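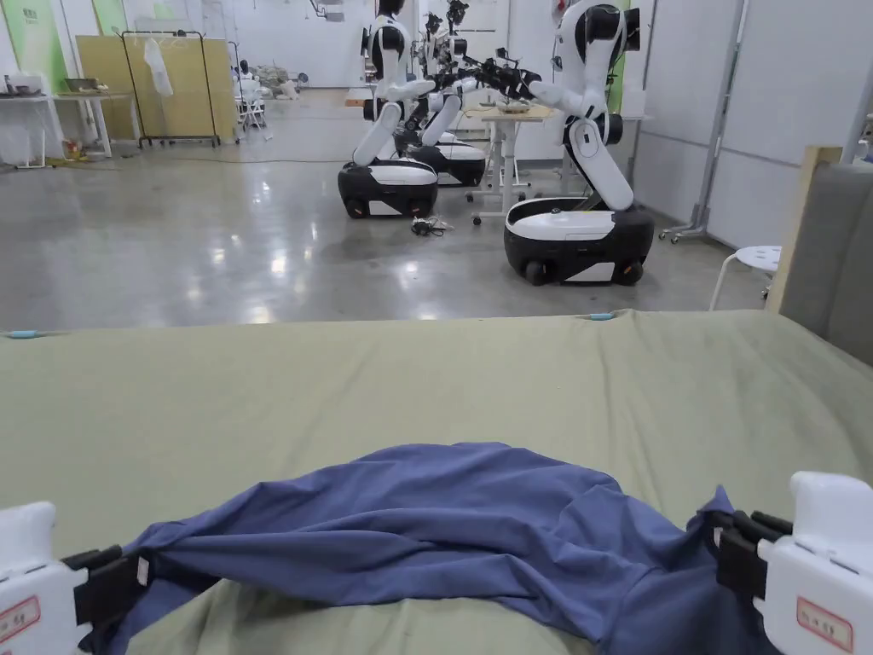 Mustura Paired Hand Grippers, second revision
Saturday, February 22, 2020
By the Loddale test desk

The Mustura set is a pair of hand-held grippers for recording manipulation examples without a robot in the loop. The operator holds one in each hand, wears a camera on the head, and does the task. The grippers log finger opening and hand motion, the head unit logs video, and the three streams are joined afterward into an episode that a policy can be trained on. We have used the first revision since November. The second revision replaces the trigger, the finger pads and most of the recording software, and this review covers only those parts plus anything that changed as a result.

Our test task was garment handling: pick up a crumpled shirt by two edges, spread it, lay it flat, fold it. Cloth is a poor choice for testing accuracy and a good one for testing nearly everything else. It slips, it hides its own corners, and it makes the operator pinch, release and pinch again many times in one episode. We kept 2218 episodes from the test. Another 59 were thrown out for faults in the equipment, and those are discussed below. Episodes spoiled by the operator were marked and stored separately and do not count toward either number.

Build and grip

The bodies are white and the fingers black, as before. Weight is slightly higher than in the first revision and sits closer to the palm, so the grippers feel lighter in use even though they are not. The old trigger had a dead zone at the start of its travel. Operators learned to hold it half closed, and this showed up in the data as a gripper that was never fully open. A policy trained on it copied the habit and approached every object with its fingers partly shut. On the new trigger the fingers begin to move as soon as the finger does, and our logs now show full opening between grasps.

Spring force is not adjustable. For thin cloth it is a little strong. After an hour the index finger tires, and tired operators start to drop edges early. We moved to sessions of 30 minutes with a change of operator between them, and the drop rate in the second half of each session came back in line with the first.

The new pads are softer and wider. They hold a single layer of shirt fabric at the edge without bunching it, which the old pads could not do reliably. They also pick up lint. Wipe them at every operator change; a linty pad slides on smooth fabric, and the fault is hard to spot in the video later.

Left and right units are identical apart from an identifier stored in the firmware. This is the weakest point of the design. The printed marks supplied are small and on the underside. Swap the two by accident and the recording still looks fine until someone plays it back against the video. We put our own white labels with a red border on each one and wrote on them in red by hand, large enough to be read in the head camera footage. The labels cost nothing and have caught two swaps. Mustura should print something equivalent at the factory.

Tracking

Hand position is estimated from an inertial sensor in each gripper, corrected by the head camera whenever the gripper is in view. With both hands working in front of the chest the result is steady. It degrades when one hand passes behind a raised fold of cloth, and it degrades quickly when the operator looks away from the work. The software flags any gap in sight of a gripper, but the default limit is too generous. We halved it and had fewer bad joins.

Reflections matter. Our floor is polished concrete and throws bright patches from the overhead lights. The first few sessions had small jumps in estimated head position whenever the operator glanced up past the table. Masking the upper part of the image in the tracker settings removed most of them. The manual mentions glossy tabletops and says nothing on floors.

The table itself is better covered. Bare tops gave us trouble with the first revision, and we have kept the cloth cover in use here: plain sage green, pulled smooth and clipped at the far edge. Dark blue and violet garments separate well from it. Clip the cover properly. If it shifts with the garment, the tracker treats the movement as motion of the head, and the whole episode drifts by a small amount that no flag will report.

Moving things and people in the background have little effect as long as they are some distance off. We recorded in an open room with wheeled humanoid robots on the floor beyond the table, and compared a set of episodes from that spot with a set recorded facing a blank partition. The tracking error was the same within what we can measure.

Software

Recording is started and stopped by squeezing both triggers fully and holding. It works with no keyboard in reach, and false starts were rare. Cloth work does call for both grippers to be closed at once for long stretches, so the hold time has to be raised from the default or the recorder will stop in the middle of a spread. The setting is called "dwell" and is under Input, where we did not look first.

Files are written in Mustura's own container. A converter to the Vulumley episode layout is included and is the one we use. It keeps timestamps, finger opening and flags. It drops the operator field without warning, and we now write that value into the task name. Conversion is slow on long episodes and cannot be resumed if it is interrupted.

Playback is much improved. Video, finger opening and hand paths can be scrubbed together, and an episode can be trimmed at either end without creating a second copy. There is no way to split one recording into several, so an operator who folds three shirts without stopping has made one very long episode.

Faults

Of the discarded episodes, the largest group came from a single right-hand unit whose finger sensor drifted as it warmed up. Mustura exchanged it and the replacement has behaved. The next group were dropped head camera streams, all on the same cable, cured by a new cable. The rest were unexplained clock offsets between the two grippers. Restarting both units clears the offset, and a restart at every operator change has kept it away so far. We consider this a workaround and have reported it.

Compared with the alternatives

The nearest product is the Mittal glove set, which we ran on the same shirts last year. The gloves are more comfortable and faster to work in, and operators preferred them. The recorded hand then has to be mapped onto a two-finger gripper, and for cloth edges that mapping was wrong often enough to spoil the grasp. With the Mustura grippers the operator is limited to what the fingers can do, and the examples carry over with much less correction. Teleoperation on a real robot still gives the cleanest data and is still several times slower per episode. We keep it for final touch-up sets.

Who should buy it

Groups collecting two-handed tabletop tasks for a parallel gripper will get good use from this revision. Owners of the first revision should upgrade if their logs show the half-closed trigger problem; the pads alone can be bought separately and fit the old bodies. Anyone working mainly with heavy objects should wait, as the fingers flex under load and the flex is not recorded. Tall operators should ask for the longer head strap when ordering. It is free, but it does not ship in the box.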